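Abro hilo sobre lo que hacemos estos días en la oficina de Zasar: grabar ejemplos para que un sistema aprenda a mover objetos en una mesa. El español no es mi primera lengua, así que perdonad las preposiciones.

1/ La idea general es sencilla de decir. Una persona lleva una pinza en cada mano, hace una tarea y todo queda grabado: las cámaras, la apertura de los dedos, la posición en el espacio. Después un modelo intenta repetir el gesto. Lo difícil es que los ejemplos sirvan.

2/ La primera meta eran 2000 ejemplos de una sola tarea, coger y dejar. La pusimos en enero, con mucho optimismo, y la escribió Graham Staniforth en la pizarra con rotulador que no se borra. Ahí sigue.

3/ Cada sesión empieza igual: sentarse, comprobar que las luces de los bloques están verdes, poner las dos pinzas delante del cuerpo y esperar un momento sin moverse. Ese momento quieto parece tiempo perdido, pero ayuda mucho después, cuando hay que alinear las señales.
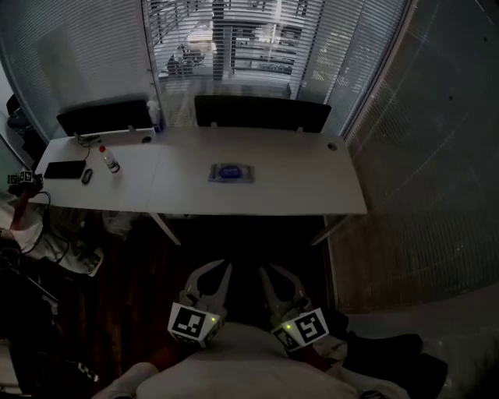

Las dos pinzas delante de la mesa, cada una con su marcador.

4/ Me preguntan mucho por los cuadrados en blanco y negro. Son marcadores fiduciales. Cada uno tiene un dibujo diferente, y así el programa sabe cuál es la pinza izquierda y cuál la derecha. Si los cambias de lado por error, el fichero parece correcto y el movimiento sale cruzado. Me pasó con 19 grabaciones seguidas. Las tiré todas.

5/ Con la luz tengo una relación complicada. Las paredes son de cristal con persianas, y las láminas forman rayas finas por todas partes. A una persona no le molestan. A un algoritmo que busca puntos de referencia sí, porque una raya se parece demasiado a la raya siguiente.

6/ Probamos a cerrar todas las persianas. Mejoró el seguimiento, pero la sala quedó tan oscura que el marcador se perdía cuando la mano giraba rápido. Ahora dejamos algunas a medias y apuntamos en la hoja cómo estaban.

7/ Sobre los objetos en la mesa: al principio yo lo quitaba todo antes de grabar. Graham opina que no, que una mesa demasiado limpia enseña una mesa que no existe. Discutimos bastante. Hoy pienso que él tenía razón en dos terceras partes, y la tercera parte la defiendo todavía.

8/ Mi regla actual: las cosas normales de oficina se quedan, pero entre una tanda y otra se mueven un poco. Si la botella está siempre en el mismo punto, el modelo aprende el punto y no la botella. Esto lo vimos muy claro en los ensayos de Kallodthorpe, donde el brazo iba con gran decisión hacia un lugar vacío.

9/ Velocidad. Quien graba por primera vez va muy despacio, como si llevara una taza llena. Quien lleva 100 repeticiones va demasiado rápido y cierra los dedos antes de llegar. Las mejores grabaciones suelen estar en el medio. Por eso paramos después de 35 ejemplos, aunque la persona diga que no está cansada.
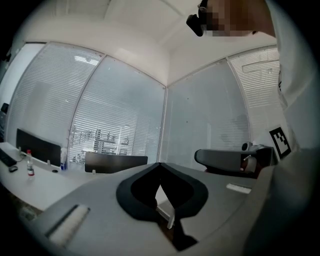

10/ Revisar lo grabado es la parte que más tiempo me quita y de la que menos se habla. Uso Lirkolent, nuestra herramienta interna, que pone las vistas una al lado de otra y deja marcar el principio y el final de cada gesto. La vista de la pinza exige paciencia: la lente curva mucho los bordes, las esquinas salen negras y la mesa blanca parece doblarse. Además entra casi todo, el techo, la silla gris, hasta la persona con su dispositivo negro en la cabeza. Las caras se pixelan. A cambio de tanta deformación tenemos mucho contexto, y yo prefiero recortar después que echar de menos algo.

11/ Lo que descarto sin pensar: una cámara que se congela, un marcador tapado durante casi todo el gesto, un principio sin el momento quieto. Lo que NO descarto: un fallo con corrección. Si el objeto se resbala y la persona lo vuelve a coger, esa grabación vale oro para nosotros.

12/ Descarto aproximadamente una de cada seis. Innes, el otro equipo que trabaja con el mismo formato, es más estricto y guarda menos. Todavía no sé quién acierta. Hemos acordado entrenar con los dos conjuntos y comparar en la misma tarea.

13/ Un consejo pequeño para quien empiece: escribid las notas en el momento, con frases completas. Yo tengo una hoja con fecha 6/4/18 que solo dice «raro, mirar» — y sigo sin saber qué era lo raro ni dónde había que mirar.

14/ Pregunta para quien trabaje en algo parecido: ¿guardáis las grabaciones descartadas o las borráis? Nosotros las guardamos en un disco aparte, y el disco ya se está llenando.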